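4.2 Garnish first: how people set up before they pour

One of the most pleasing findings of the Flanport study concerns what happens before any liquid is measured. We had expected people making a simple mixed drink at home to begin with the glass, and in the written plans they gave us most of them did. In the kitchens themselves the order was different. Of the 957 sessions logged in Flanport and Drovness, 222 began with the fruit, and in these the slices were cut and laid out on the board while the glass still waited elsewhere on the counter.

We call this habit "garnish first", following Ranjbar, where the same thing was noted for herbs and cooked rice dishes. It has a lovely logic to it. A lemon takes both hands and most of the board, and it leaves juice behind. Once it is done, the slices can sit in a row at the back of the work area and the front is free for the glass and the measure. Figure 3 gives the layout we took as our reference for the tabletop sessions, with the surface marked out in blue tape so that positions could be noted by grid square.
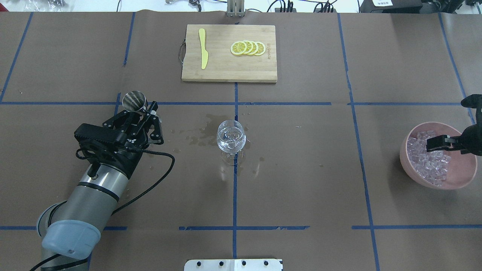
Figure 3. Reference layout for the citrus task: sliced lemon and yellow knife on the bamboo board, stemmed glass nearer the front, steel jigger above the paper.

One reader of an earlier draft objected that cutting first is simply what bar manuals teach, and that people who had picked it up from a book or a friend would tell us little about the home kitchen. It is a fair point, and we went back to the October interviews with it in mind. Only 6 people in the garnish-first group mentioned any such source. The rest spoke about mess, about wanting the knife out of the way, or about liking to see the fruit ready – a reason we had not thought to ask about and were delighted to hear.

The row itself deserves a word. Slices can be stacked, fanned or scattered, and across the 3,097 placements coded under the Faltura scheme the overlapping row was the form we met most often. It keeps the slices in the order they were cut and lets the top one be lifted without disturbing its neighbours. Where the board was narrow the row bent or doubled back, and we coded these cases separately (see Section 4.4).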